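Skastetti Surf Alert Receiver – User Guide
Section 3: Setting up beach warnings

By Kwok-wai Sin
June

Before you start, charge the receiver fully and take it outdoors or near a window. First-time setup takes up to 10 minutes.

1. Hold the power button for 3 seconds. The screen shows the signal bars.
2. Open Menu, then Location. Choose your county, then the stretch of coast you visit.
3. Open Alerts and turn on Rip Current, High Surf and Coastal Flood. Thunderstorm alerts are on when the unit ships.
4. Set the lowest level you want to hear. Moderate is the factory setting. If you choose High, the receiver stays silent for moderate days but still shows them on the screen.
5. Press Save. The receiver beeps twice and downloads the current forecast.

Note: You can store two locations. Alerts for the second one are shown with a number 2 in the corner of the screen.

Caution: The receiver floats but is not a rescue device. Do not take it into the water in place of a life jacket.

After a day at the beach

Salt and sand can block the speaker holes. Rinse the receiver under fresh water with the charging cover closed, then dry it with a soft cloth. Take the receiver out of pockets and beach bags before you do the laundry. Detergent damages the seal, and the warranty does not cover it.
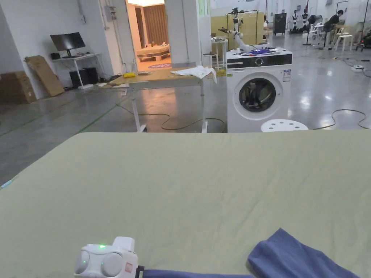
Front-loading washing machine and blue cloth garment.

The fabric wrist strap comes off and can be washed by itself on a cold cycle. Let it air dry. Do not iron the clip end.

Testing the alarm

1. Open Menu, then Test.
2. Press Start. The siren sounds and the red light flashes.
3. Press any button to stop it.

Test the alarm at the start of the season and again after any drop onto a hard surface. If the siren is weak, check the speaker holes for sand – a dry toothbrush works well. If the battery reads below 40 percent, charge it and repeat the test.

Last updated: June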